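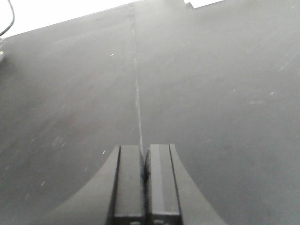
Figure 6.1. Gray work surface with a pale line down the middle.

Chapter 6. What Does "Clean" Mean?

Makers of work surfaces like the word "clean." The Flasby catalog uses it on nearly every page and never says how it was measured. Students should distrust it. A matte gray top looks fine from the doorway. Up close, small white specks are another matter, and whether they are dust or damage is not something the eye settles alone. 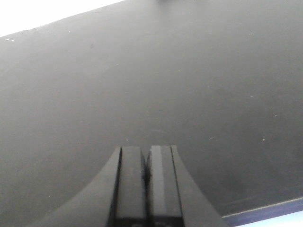

6.1 Dust or Scratch?

Wipe once with a dry cloth, then look again under a low lamp. A speck that moved was dust. One that stayed may be a scratch, or the cloth may have been poor. Lines are harder. A joint, a scratch and a strip of tape can look alike from standing height.

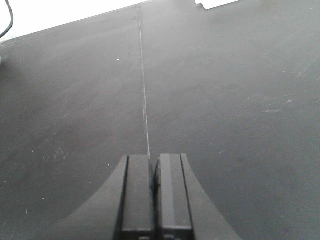

Kerttu Tuominen objects that a fingernail drawn across the line answers the question in a second. Perhaps, on a deep joint. We would still want a second person to try it without being told the first result.

Exercise 1 asks you to grade a tabletop twice, 40 minutes apart. Expect your grades to disagree.
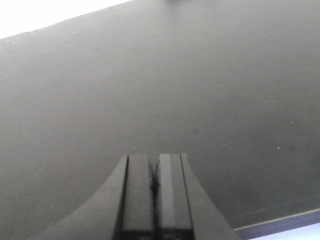
Figure 6.2. Dark gray tabletop with a few pale specks.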